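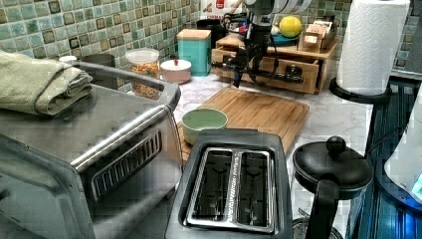

Who still preps breakfast trays?
Two kitchen hands per shift at Stolusley. The arm does fetching and putting away, and staff do all food handling.

Counter layout is fixed. Crew reset it at 2 p.m. 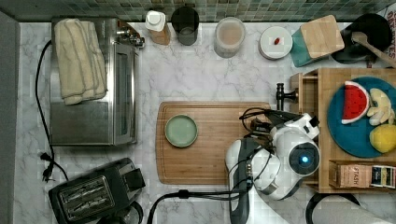 Arm over the cutting board, tea box at right.

Hours were kept – duties changed.

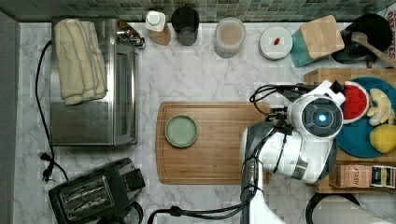

Can staff stop the arm?
Anyone on shift can, without asking a supervisor. Stops are logged as normal labour, never as faults.

Set has 100 runs, 12 with a stop.

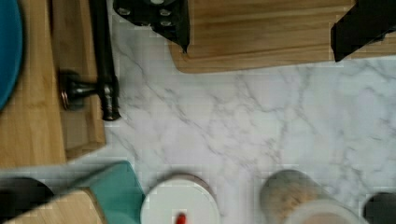 Contact
Ayman Belhaj, Busance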